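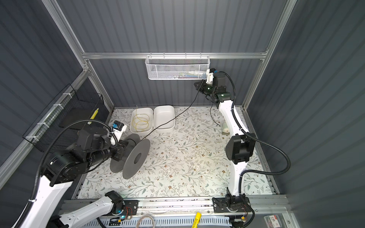 Fotini Karagiannis

I am trying to decide on fingers for a pair of small arms, and I need opinions from people who have handled cable with a parallel gripper. The task is sorting. There are thin wires and cables which must go in coils into white trays, and there are filament spools which must be picked up and put down again near the trays. The two arms sit on the same front rail and both have the same type of black gripper. The spool is no problem for me. As you see, the left gripper can hold it on its side without drama, and the flanges give the fingers something to close on. The thin black cable is the difficult one. It lies diagonally over the mat, one part of it hangs down near the right gripper, and I never know in advance where its free part will go.

I have two sets of fingers in the house for comparison. The first set is the one that came with the grippers, narrow, hard and tapering to a point. The second set is from Ukidix, wider, with a rubber face and a shallow groove along the middle. Both open to 63 mm, so the opening is not the thing I compare.

My observations until now, with each set on both arms:

The pointed fingers go well between the loops of a coil. I can take one loop, or two, and leave the rest. But when I lift, the cable turns between the fingers, because the contact is very small, and the coil swings. When it swings it catches on the rim of the tray.

The Ukidix fingers hold the coil quiet. The cable does not turn. The trouble is getting in. They push the loops to the side before they close, and sometimes they close on nothing. Also they do not release well. The rubber holds the cable a moment too long, the arm goes up, and one loop comes with it.

I tried to mix, pointed on the left and rubber on the right. It was better than I expected but then I must always hand the cable from one arm to the other in the same direction, and this makes the program ugly.

The second part of my question is about the camera. I have a fixed camera on the work area, and I have a small one at each wrist. My colleague thinks that with a good wrist camera I do not need the fixed one for the cable. I am not convinced. From the wrist I see my own finger very well, and the trays, but thin cable in front of a printed mat with leaves is hard to separate, for me and for the software. 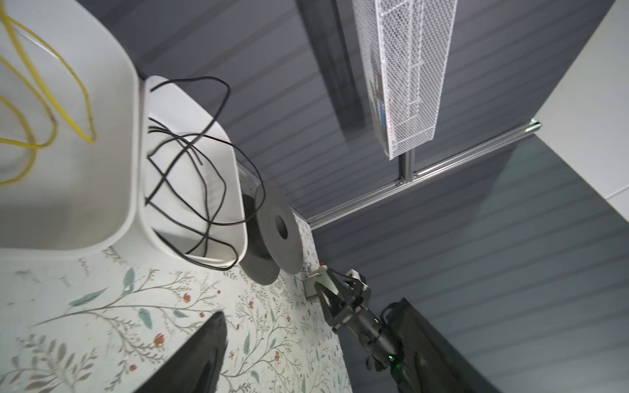
The depth is what I miss the most. When a loop stands up higher than the tray, I can see that it is there, but I cannot say from one wrist view if the finger will go in front of it or through it. If I lower the arm slowly and watch the loops shift in the image, then it is possible, but this costs time for each pick. With the fixed camera I see better where the gripper stands with respect to the tray, and worse what happens between the fingers.

For the controller I use a Tirunora unit. It reads the finger position and the motor current, and I can set the closing force in steps. I am using step 7 for the spool and step 2 for the cable. With step 1 the pointed fingers close, but the cable slides out when the arm accelerates. I did not find in the manual how much force one step is.

What I would like to know:

Is there a finger shape between these two which works for both a thin cable and a spool, without changing tools?

Does somebody use only wrist cameras for cable, and if yes, at what height do you look before you go down?

Is it better to grip the coil at the top loop, or at the crossing where the loops lie on each other?

I can print fingers myself in PLA or PETG. I can also buy, but the quick-change set from Van Hecke is 499 euros for one arm and I have two arms, so I would need to be sure before I ask for it. Below is the normal layout with both grippers reaching to the center, in case the distance between the arms is important for the answer.

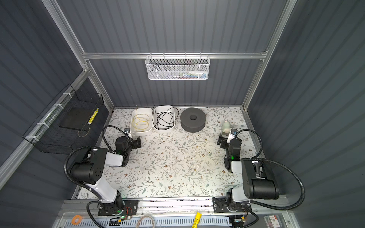 Savvas Manolakis

The distance between the arms looks comfortable to me, so I would leave the bases where they are and work on the fingers first.

I had nearly the same two problems with hard fingers and rubber fingers, in a different job (small hoses, a bit thicker than your cable). The solution for me was to keep the pointed outline and change only the inner face. You print a finger with the same taper as the original, and in the inner face you leave a pocket 1 mm deep which starts a little above the tip. In the pocket you glue a strip of soft material. I used Tristmont pad sheet, but any thin silicone sheet of medium hardness should do. The tip itself stays hard and without rubber. So the tip can enter between the loops and does not push them, and the cable slides up to the soft part when the fingers close.

Two details cost me a lot of time. The strip must stand out of the pocket only by a few tenths of a millimeter. If it stands out more, it makes a step and the cable stays under the step, at the hard tip, and you have the old problem again. And the strip must not be sticky new silicone. I rub it with talc, wipe it off, and the release is much better. You can repeat this when the release becomes bad again.

For the turning of the cable I made one finger with a V groove across it and the other finger flat. Across, not along! I think the groove in your Ukidix set goes along the finger, which is good for a vertical pen or a tube, but a cable that hangs horizontally between the fingers gets nothing from it.

About where to grip: I prefer the crossing, if you can find it. When you hold the top loop only, the others are free to open and you lift a long spiral instead of a coil. But the crossing is thicker, so step 2 may be too weak or too strong, you must test it. If you tie the coil in one place with a small strip of paper tape, the whole question becomes easy, but I understand that this may not be allowed in your task.

With the spool I see no danger for the printed finger, except in the thin tip. Print it lying on its side so the layers go along the finger. PETG, not PLA. My PLA ones became bent after a warm July, only from standing under tension in the closed position.

Amirhossein Parsa

Just buy the quick change. You will change your mind about fingers ten times anyway, everybody does. And use a plain mat, the leaves are nice but the segmentation hates them. I would go with matte gray or matte green with nothing on it.

Spyros Kourkoulas

I answer only for the cameras, for the fingers I agree with the pocket idea.

We tried wrist only for some weeks and came back to wrist plus fixed. My reason is a bit different from yours. Depth you can get from movement, as you describe, and if the arm is accurate you can even do it well: take one image, move 20 mm sideways, take another, and you have a stereo pair from one camera. We look from 120 mm over the rim. From lower the loops are too large in the view and from higher the thin cable is only two or three pixels wide, so check this number with your own lens.

What the wrist camera does not give you is the other arm. When the two grippers come together for a handover, each wrist sees the other one very late, and by an angle that changes all the time. The fixed camera sees both always. So I use it for the slow decisions (which tray, which arm, is the path free) and the wrist for the last centimeters.

I would not follow the advice for the plain mat so quickly. If in your real use the background is plain, then yes, change it. If you want that the software is later used on any table, then the pattern is useful and you should keep it, and accept a worse result in the beginning. In place of changing the mat I would change the light. One flat lamp from the side gives a small shadow beside every loop that is standing up, and the shadow is easier to find than the cable.

On the controller: the steps are not linear, at least on my unit, which is an older Tirunora. I measured with a kitchen scale between the fingers. From step 1 to step 2 is a small jump and from 6 to 7 is a large one. Measure yours, it takes ten minutes. Also look if the current reading is filtered. Mine is sampled at 1000 Hz but what you receive is a slow average, so if you wait for the current to rise before you stop closing, you are always a little too late and the thin cable is already pressed. I stop on finger position for cable and on current for anything hard.

Fotini Karagiannis

Thank you to all. Savvas, you are right, the groove of the Ukidix fingers goes along. I looked at it many times and did not think about the direction. I have now printed the first pair in PETG with a cross groove on one side only, and a pocket for the soft strip. I do not have Tristmont material here, so I cut the strip from a silicone baking sheet. It is a little hard but the cable stays without turning at step 2. The release I cannot judge yet, I have only tried it by hand from the controller and not in the full program.

Tape on the coil is not allowed, unfortunately.

Spyros, I did the test with the kitchen scale and I see the same shape as you, with the large jump at the end. I will keep the fixed camera and the mat, and try the lamp from the side. Does your lamp disturb the wrist image when the arm turns toward it?

Spyros Kourkoulas

Yes, a little, if the lamp is low. I put it at the height of the elbow, pointing slightly down, and fixed the exposure of the wrist cameras to manual. With automatic exposure the image becomes dark exactly at the moment when you turn to the lamp side.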